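Home | Posts | Laundry & Linen | About

2 min read

Yvette Beaudoin swears by folding towels in thirds. I have my doubts. Fifteen minutes on a green-covered table and I'm still not sure a cupboard cares.
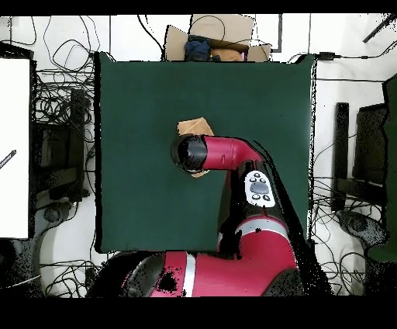
Starting from a heap

Her method says lift one corner first and let the rest hang. Fine - but terry cloth slumps wherever it likes, label and all.
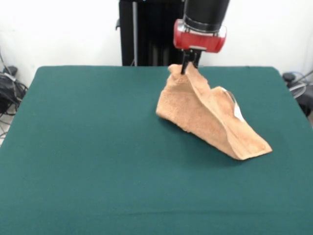 Last changed: Friday, May 11, 2018

Flattening is supposedly the easy bit. The woven bands ought to show you if you're straight. Mine ran off at a slant, with the top edge folded back on itself.

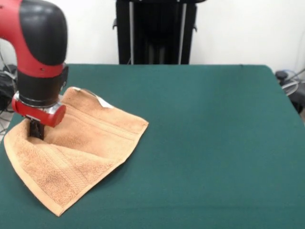
Filed under: Laundry & Linen

I'll stick with folding in half, twice. Yvette may object in the comments.

Contact | © Yap | Back to top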